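Prembridge Activity Room: Tabletop and Storage Check, with Comments

Completed in November, before the afternoon groups came in. Ratings are OK, Watch or Fix. Comments are long this time because there's plenty of good news!

1. Floor and walkways
Carpet lies flat at all doorways: OK
No cords across walking routes: OK
Main aisle at least 80 cm clear: OK
Comment: What a change from last time. The aisle by the windows used to pinch down to almost nothing once the chairs were pulled out, and now you can get a loaded cart through without turning sideways. Please keep the Geagea cart parked in its corner when the room is full.

2. Tables and desks
Legs tight, no wobble when leaned on: OK
Edges smooth, no splinters: Watch
Tops at matching height where pushed together: OK
Comment: Every table got a firm lean at all four corners and I'm delighted with them. One long table near the sink has a rough patch on the underside, right where knees go. Sand it and run a cloth over it; if the cloth snags, sand it again. The Jirex folding tables lock with a good solid click.

3. Shelving
Fixed to wall: OK
Heavy items on lower two shelves: Fix
Load label in place: OK
Comment: The label says 200 lb per shelf and we're well under that, but the paper reams have crept back up to the top. Bring them down to knee level. The step stool is fine and its rubber feet are like new.

4. Lighting and outlets
Light level at table height: OK
Outlet covers unbroken: OK
Power strips off the floor: Watch
Comment: I read 600 lux over the middle tables with the blinds half down, which is lovely for close work. Two power strips still need brackets. The brackets are in the supply drawer, along with the right screws (thank you, whoever sorted that drawer).

5. Small parts and rods
Rods free of cracks and sharp ends: OK
Count matches the storage card: OK
Damaged pieces pulled out: OK
Comment: All 84 rods are back in the set, the first full count since we bought it from Pasano. I ran a thumb over both ends of each one. Long thin pieces are the ones to watch, so keep them below face height and pointed away from the person next to you.

6. Work surfaces and baskets
White boards sit flat on the tables: OK
Baskets clean, handles whole: OK
Baskets fully on the table: Watch
Comment: The white boards are a hit. Thin pieces show up so well against them, and wiping down takes no time at all. Baskets do tend to drift to the side during a session, so slide them in until the whole base is supported.
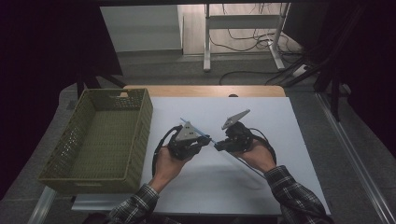 Item 6: light-blue rod over the white board. Green basket at left overhangs the table edge slightly.

7. Follow-up
Sand underside of table near sink: open
Move paper reams down: open
Mount two power strips: open
Slide baskets in from table edges: open, check at each setup

Overall: OK with four items open. Best result this room has had, and a real pleasure to walk through. Next check at 8:30 a.m., before setup, so the shelves can be looked at with the tables still folded.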